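Handgreifer Kamitz, zweite Ausführung: ein Erfahrungsbericht

Der Kamitz kam in einem Karton, in dem auch ein Mikrowellenherd Platz gefunden hätte, dazu eine Anleitung von 2 Seiten, von denen eine die Entsorgung der Verpackung regelt. Man merkt, wo die Prioritäten lagen.

Zum Vergleich hatte ich den Stavetti, mit dem ich seit Mai Demonstrationen aufnehme. Der Stavetti ist leichter, klappert aber im Gelenk wie eine Besteckschublade, und seine Finger geben beim Zudrücken seitlich nach. Beim Kamitz wackelt nichts. Dafür spürt man nach drei Aufnahmereihen einen Muskel im Unterarm, von dessen Existenz man bis dahin nichts wusste.

Die Backen öffnen weit und laufen sauber parallel. Schüsselränder: kein Problem. Kunststoffdosen: auch gut, solange man nicht mit Gewalt zudrückt. Blisterpackungen sind die Pest. Flach auf dem Tisch liegend bekommt man sie nur zu fassen, wenn man sie vorher an die Kante schiebt, und dann hat man eine Bewegung gelernt, die kein Mensch sehen will. Griet Hermans schwört auf die weichen Beläge von Gromell, die allerdings extra kosten und am Kamitz nur mit Adapter passen.

Bleibt die Kamera. Scharf ist sie, wenn man stillhält, was bei einem Greifwerkzeug ein eher theoretischer Zustand ist.
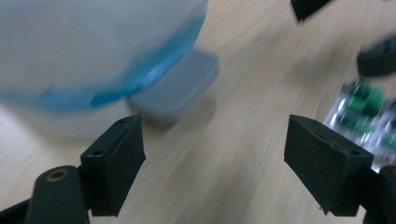
Mit kürzerer Belichtungszeit wird es besser, dann rauscht es eben. Die Software von Bhatia sortiert verwischte Bilder auf Wunsch aus; bei meiner ersten Reihe hat sie 200 verworfen und sich dafür sehr höflich bedankt.

Ich behalte den Kamitz trotzdem. Für Schüsseln und Dosen nehme ich ihn gern, für alles Flache bleibt der Stavetti am Haken. Wer kleine Hände hat, sollte vor dem Kauf unbedingt probegreifen.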